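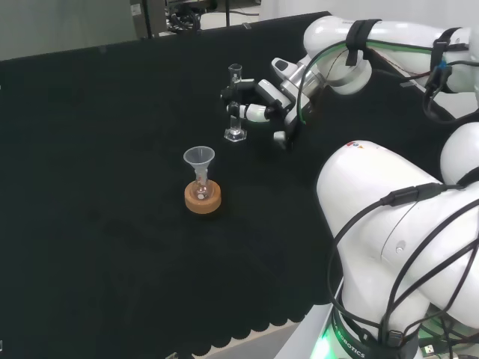 Measuring cylinder, flask, funnel and cork ring on the black cloth.

Every June the stores team gets asked to say what is worth buying for the small pouring jobs, and every June somebody has a catalogue with them. This year it was the Unar one, with a page of "transfer solutions" in it. A transfer solution, as far as I can make out, is a funnel.

I've spent enough years handing glassware over a counter to be wary of anything sold as a set. The Unar set has a cylinder, a flask, a funnel, a ring to stand the flask in and a mat to put under the lot, and it costs a good deal more than the same things out of our own drawers. Khrystyna Karpenko thought I was being unfair and said we should at least go through the job with our own bits and see what a set could improve. So we did, in the bottom lab at Sirko, where there is a long table and enough cloth to cover it.

I'll start with the cloth, which is where most of the claims are. The catalogue says a dark surface "improves reading accuracy". It doesn't say by how much, or compared with what, or whose eyes were used. I'll grant that white print on clear glass is easier to see against black than against our pale benches. Reading the level is another matter, and anyone who stoops badly over a white bench will stoop just as badly over a black one.

What a cloth does do is crease. Ours has folds in it whatever we try, and a tall cylinder put down on a fold is a tall cylinder on a slope. Iron it if you like. Khrystyna pulls it tight and smooths it with the side of her hand before anything goes down, and I have no quarrel with that. The scalloped edge is pretty and does nothing at all. The Pelline cloth in the linen cupboard has a plain hem and costs less, for those who are choosing.

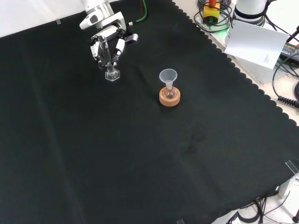

Small round-bottomed flask in a cork ring, with the plastic funnel in its neck.

The cork ring is the one thing on the table I'd defend without being asked. A round-bottomed flask won't stand up by itself, and people will prop it in a beaker, a roll of tape or, once, a mug. Cork grips a little, it's quiet, and it is kind to thin glass. I have been told that the rubber rings from Grekaton are "the modern replacement". They may be. We had some on trial for nine weeks and they smelt so strongly of tyres that the drawer still does. They also slid about less, I should say, so if you have a slippery shelf and no nose you might be happy with them.

My only warning about cork is size. A ring that is too big lets the flask lean over, and then the funnel leans with it, and the person pouring starts to chase the mouth of it about. Try the flask in the ring first, empty, and give it a nudge. If it rolls round more than you'd like, go down a size. The sizes are written on the shelf edge and some of them are even right.

Now funnels. I am asked fairly often whether we should be using glass ones, usually by people who have just come back from somewhere grander. For pouring water into a small flask, I can't see it. A plastic funnel weighs next to nothing, and weight matters when it is sitting in the neck of something small. A heavy glass funnel in a small flask makes the whole thing top-heavy, and no ring made will cure that. Plastic stains, scratches and doesn't like some solvents, so check what you're pouring. The stem has to be narrow enough to leave a gap in the neck as well. If it plugs the neck the air can't get out, the liquid sits in the cone and glugs, and up comes a bubble with a splash on top of it. Lift the funnel a touch and it clears. I have seen a leaflet that calls this "advanced venting technique".

The claim I trust least is that a wide funnel stops spills. It stops the first drops from a badly aimed pour. It does nothing for the drip that runs back down the outside of the cylinder when you stop, which in my experience is where most of the puddles come from. Pour from the spout, stop cleanly, and touch the spout to the inside of the cone before you bring the cylinder back upright. 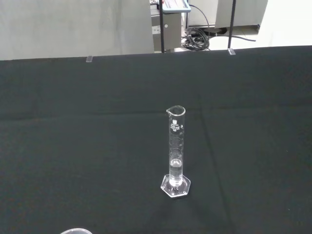

Glassware Stores and Teaching Labs, Sirko Building

And so to the cylinder, about which I'm going to be tiresome. The 50 ml one on the cloth has a letter A printed beside its capacity, and people treat that letter as a sort of promise. It tells you the accuracy class the maker worked to. It knows nothing of how you held it, where your eye was, or whether you shook the last of the liquid out. Hand an A cylinder to someone in a hurry and you get a hurried number.

It's also a poor choice for very small amounts, A or no A. With only a little liquid in the bottom of a tall tube, a small slip in reading is a big part of what you're measuring. If the sheet says 39 ml, a 50 ml cylinder is fine. If it says 2, go and get something narrower — the small ones live two shelves down and nobody ever borrows them. If it says 60, please don't fill the 50 and guess the rest in the flask, which was done last term and written up as though it were a method.

For reading it, stand the cylinder down on the table. Don't hold it up to your face, however scientific it looks. Bring your eye to the level of the liquid and read the bottom of the curve. Khrystyna gets new starters to read the same fill twice, walking away in between, and write down both. The two numbers often disagree, and that has done more good than any poster I have put up.

A word for the hexagonal foot. I had always taken it for decoration, and I still think the talk of "superior stability" is overdone, as a knocked cylinder goes over whatever shape its base is. It does stop one rolling off the bench once it is on its side, though, and we lose far more glass to rolling than I'd like. I'm prepared to call that a real advantage. The glass foot chips if it's banged down, so run a finger near the edge (near, please) before you sign one out, and bring it back to the counter if there's a nick.

As for the set, we're not ordering it. I couldn't find one thing in it that our drawers don't already hold, apart from the mat, and I have said what I think about the mat. Khrystyna still believes a boxed set would save the first 20 minutes of every practical, when half the room is looking for a ring that fits. She has a point about the rings. We are going to put flask, ring and funnel together in trays for the new term and see whether the trays come back with everything in them. I have my doubts.

Cylinders out on long loan should come back to the hatch before the end of June, rinsed, with the labels off. Odd cork rings are welcome too, in any state.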